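Pultemetti Inholm Two-Arm Laundry Sorting Kit

Reviewed by Piroska Bognár
Category: bench-top automation, small laundries and linen services

What's on offer

The Inholm is a pair of small arms sold with a table, an enclosure and a software package called Swati. Pultemetti says it will pick clothes out of a pile, flatten them and fold them. I have read that sentence in a lot of brochures, so I asked for bench time before writing a word, and got it on a Tuesday in May.

The kit lists at $2,416 per arm. Swati is billed separately at $114 a month, and the product page makes you scroll a long way to find that out. Without the subscription you can still drive the arms by hand, but the folding routines are locked.

Grippers

Each arm carries a two-finger gripper with tapered, curved fingers. The inner face is what matters for cloth, and the spec sheet spends one line on it: "textured contact surface, user replaceable." A replacement set costs $37. There is no published figure for how many picks a set should last, and the sales desk couldn't give me one when I asked.
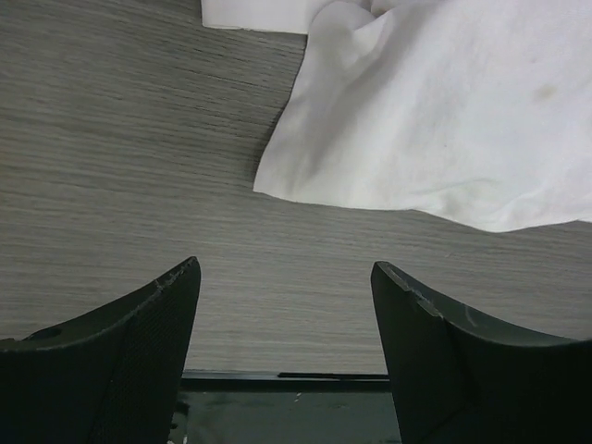
Wrist camera view with white cloth on the table. Finger rims show wear near the tips.

I would want that wear explained before ordering. Scuffs on the rim may not hurt anything, but a rough edge and thin fabric are a bad match, and knitwear is worse. The warranty covers the motors and the gripper housing for 12 months. Fingers are listed as consumables and get nothing.

Pultemetti also sells a softer finger under the odd name Boner, aimed at delicates. It was out of stock when I asked and I haven't tried it, so treat the claims on its page as claims.

Handling mixed clothes

Single flat items are the easy case, and every vendor demo I have sat through starts with one. Ask for a towel alone on a bare table and you will learn very little. What a real hamper gives you is overlap: one thing lying across another, a sleeve going off in its own direction, dark on top of light.
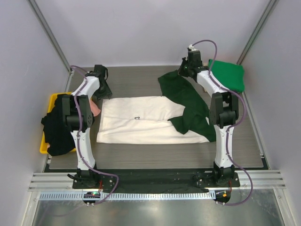

Two arms do make sense for this job. One can hold an edge while the other pulls, and a single arm has to drag everything against the table. My doubts are about time and supervision. The brochure quotes folds per hour with "prepared input," and prepared input means a person has already separated the clothes. If you are paying someone to do that, work out how long it would take them to finish the fold while they are standing there. Ask for a figure from an unsorted pile, in writing.

Cables and electronics

The cabling runs along the outside of the arms. That keeps repairs simple, and I prefer it to taking a joint apart to get at a broken wire. It also gives loose clothing something to catch on. Pultemetti sells a sleeve kit, price on request. It ought to be in the box.

Small circuit boards sit in the open at the front of the table, one at the left and one at the right. That may be fine in a lab. In a laundry room, with lint and damp in the air, I would want covers on both, and I found none in the accessories list.

Who should buy it

A training program or a development shop could get good use out of the hardware. For a working laundry, I can't recommend it at this price on the evidence supplied. Ask for a trial with your own hampers, and have the monthly fee waived until it ends.

In the box: two arms with grippers, table, enclosure, power supplies, one spare finger set
Not included: Swati subscription, cable sleeves, Boner fingers
Returns: unopened kits only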